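Skarach, Volume 6 (paperback)
Story and art: Mirkero
Publisher: Stilness
236 pages, black and white with color pages at the front

Okay, so I've been waiting on this one since volume 5 left poor Kumarasinghe stuck on the wrong side of the river with no coat and no money. If you haven't started Skarach yet, please don't start with this book! Go back to the first one, it's in the shop too, and I'll happily knock a little off if you buy a few together.

For everybody else - it's so good. Most of the book is one long train ride, and I know that sounds slow, but Mirkero draws faces so well that I didn't care. The sister finally gets a chapter to herself (I yelled). There's a fight near the end that I had to read twice to follow, and I still think a panel or two could have been bigger.

The translation is by Debashish Gamage again, and he's kept the sound effects in the original with small notes beside them. I like it that way. My brother hates it. The paper feels a bit thicker than in the early volumes, so it sits taller on the shelf next to them, sorry if that kind of thing bugs you.

Stilness printed 2,000 of these with the fold-out map, and I got 10. They're all new and still in the wrap except mine, which you can't have. Once the map copies are gone I'll switch this page over to the regular edition at the same price.

I pack orders on Sunday and mail them the next morning. Add a note at checkout if you want yours in a box instead of a padded envelope - it costs a little more, but corners do get bumped. 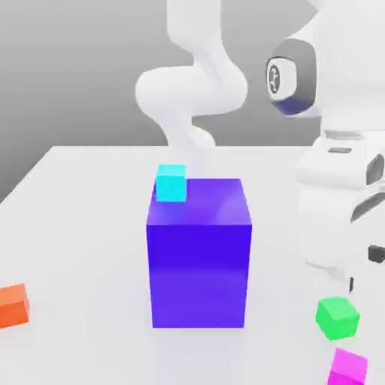
Cubes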